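Home | Workshop | Kitchen | Storage | Ask Us

Choosing and Setting Up a Hand-Held Gripper: Workshop Tips

Last updated 11/8/22

Most of the questions we get on grippers come from people who bought one set of fingers, tried it on a single object and gave up. These notes are from our own bench trials of two hand-held grippers, the Birnitz and the Drakus. Davina Imrie ran the Birnitz and Évan Besson ran the Drakus, and then they traded.

Before you start

Clear the table and wipe it down. Crumbs and paper dust end up on the pads, and a dusty pad slips on glossy plastic. Clean pads with a damp cloth and let them dry. Skip alcohol on soft rubber, which gets chalky after a few weeks of it.

Close the jaws slowly and look at them from the front. The tips should come together evenly. If one leads the other, loosen both finger screws, close the jaws lightly on a piece of card, and tighten again.

Test objects

Use things you already own. We keep a shoebox with a dish sponge, a spool of thread, a jar lid, a roll of tape and a bag of rice weighing 400 grams. Do the same objects in the same order for each gripper, and write down drops as they happen. Memory favors whichever tool you liked holding.

The rice bag is the hard one. The Birnitz held it if picked up by the corner seam. The Drakus needed a deeper grip and then held it anywhere.

Jaw opening

Measure the opening with a ruler at the tips, where it counts. Ours came to 70 mm on the Drakus, enough for the tape roll on its side. The Birnitz opens less and could not take the jar lid across its width.

Comparing grip on office equipment

Small tabs, trays and paper edges are a good second round after the shoebox. Come in level with the table and stop just short of the part, then close.
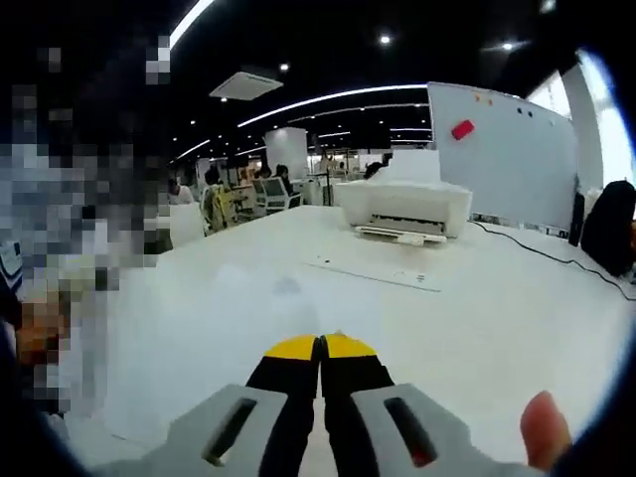
Pull trays straight toward you. Any sideways twist loads one finger more than the other, and over a long afternoon that works the screws loose. For single sheets of paper, slide the sheet past the table edge first and pinch it there. Both grippers managed this, the Birnitz with less wrinkling.

Keep cables out of the approach path. A snagged cord can move whatever you are reaching for and spoil the run.

Hands and wrists

Change hands or take a break every few runs. Davina found the Drakus tiring with the elbow raised and fine with it resting on the table.

Which one we kept

The Drakus, for the wider opening. The Birnitz went to the small-parts drawer and still comes out for paper. We ordered spare pads for both in August, and the Drakus pads were the easier ones to fit.

Related

Cleaning Rubber Pads and Feet
Urquhart Bench Clamp, Two Years On
Labeling a Parts Drawer
Turnthorpe Camera Mount: Fitting Notes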